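Monthly bench and storage check – Kowalchuk Street hall, back room
Checked by: Bernardo Esteves
Date: Mon 10 January
Copy to: Marcelino Bermúdez

1. Floor and walkways
Clear from door to window: yes
Mats flat: one corner lifting by the sink, pressed it down, needs new tape
Comment: had this down in the last check too.

2. Table
Steady, no rock: OK
Edges and corners: OK, no splinters found. Tape at the front corners is still stuck, ran a thumb along it.
Surface clean: yes. Wiped before start
Comment: pls don't drag the basket accross it, lift it. Grain is pale and marks show up.

3. Wire basket (white, two level)
Loose or poking wire ends: none found, went round with a glove
Bent mesh: OK
Shelf panel sits flat: yes
Base panel sits flat: yes
Cup goes in and out of lower level without catching: see comment
Comment: tight under the shelf. Come in from the open front, low and level. Don't tip the cup to get it through. Empty cups only in the basket, no drinks – this has been said.

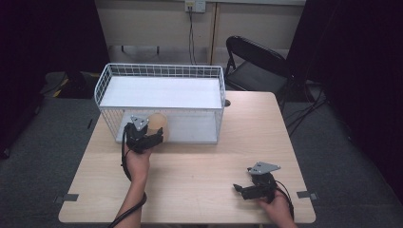
Item 3, paper cup in the lower level, left hand at the front opening.

4. Cups
Paper only, no glass: OK
Rims not crushed: binned two, rest fine
Stock: 147 left out of the 200 pack. Enough till April I think
Comment: the Gastow ones go soft quick, would go back to the old sort.

5. Cables and trailing leads
Nothing underfoot: OK
Plugs and sockets: no scorching, no cracks
Comment: leads going over the front of the table want watching, keep knees and chair legs clear. Same for anyone walking behind.

6. Cleaning things
Dondolix spray in cupboard, lid on: yes
Cloths: low, 15 more wanted
Gloves: medium only, no large. Again.

7. First aid and exit
Box sealed: yes
Plasters: top up
Exit sign lit: yes
Extinguisher tag in date: yes, tag no. 109

To do
– tape for mat corner (Marcelino)
– cloths, large gloves, plasters on next Amura order
– note on the basket re drinks, big letters

Result: pass with comments. Mat to be looked at agian before the room is let out.

B.E.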